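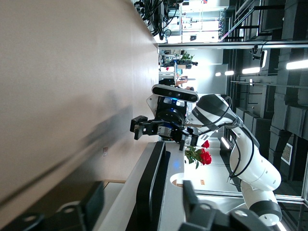 The workroom at Fisterard is set up for small furniture and household pieces, and the person who runs it prefers to talk about surfaces. "The room gets arranged around the table," she said. "If the table is wrong, the rest of the day is wrong."

She has fitted out rooms for 14 months under the name Rirnitance, and before that worked on storage at Gisovgate. Her current interest is the drawer front. A full-width bar handle is easy to grip from either end, she said, but it tends to show a crooked runner.

"Pull from one end and the front racks. Pull evenly and you may never notice the fault. I check both ways, 200 pulls each, and write down where it sticks."
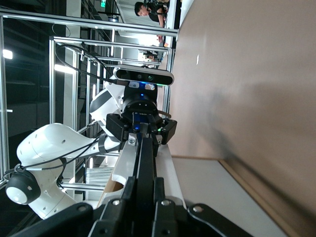

Storage along the walls follows the same thinking. She favors frames of extruded aluminum over fixed shelving for anything that will be moved within a year. The silver bars behind the work area, with a long one running across the top and a boxy section of parallel rails, are the type she means. "You loosen a bracket, slide the bar, and tighten it. I set the spacing at 78 millimeters for small bins and leave it there." Cables are strapped at short intervals, and she goes over the straps every October.

Load is the other question she hears often. A supplier, Du Plessis, sends her test drawers in batches, and she fills them with steel weights before they go back.

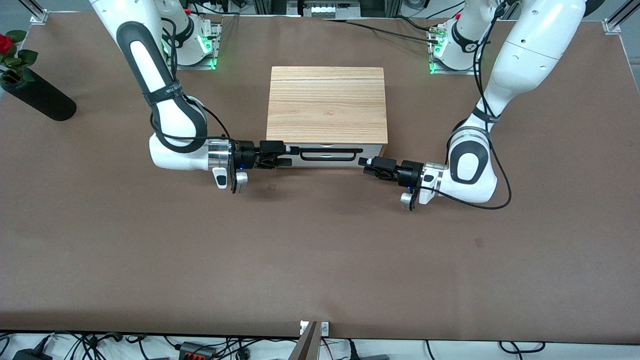 Most come back with the same note, she said: the runner is fine and the screws are short. She asks for longer ones and repeats the test at 600 pulls, then at 1,000 if the client wants it in writing. Paper goes on the table first and is changed when it tears. The next batch is due after the runners are reordered.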